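Girnent Hand-Held Gripper — Pad and Linkage Care

The Girnent is supplied with two fingers and a pair of blue pads. Pads are inspected every 25 hours of use and replaced in pairs.
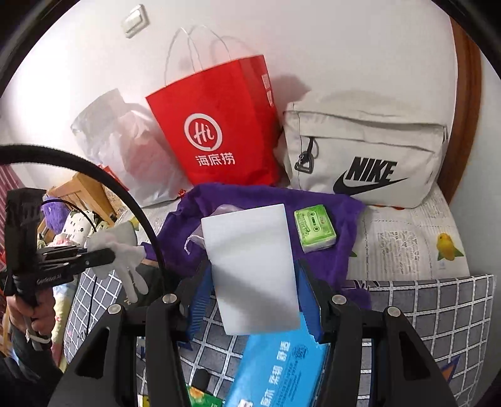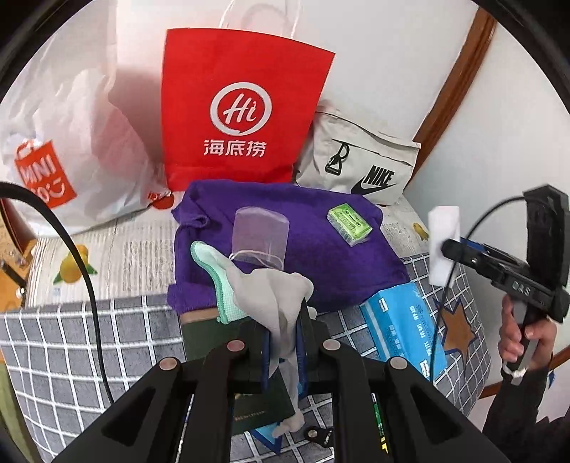 Replacement pads are ordered under part number 126 and shipped in sets of eight. Before fitting, the operator wipes each finger and checks the round fasteners on the arms for play. The grip is then tested on a foam-like piece, such as the white block, and on a soft one, such as the light gray cloth. Cables must hang free of the linkage — a trapped cable voids the service plan.

Service contact: Gudrun Hinrichs, Osberg.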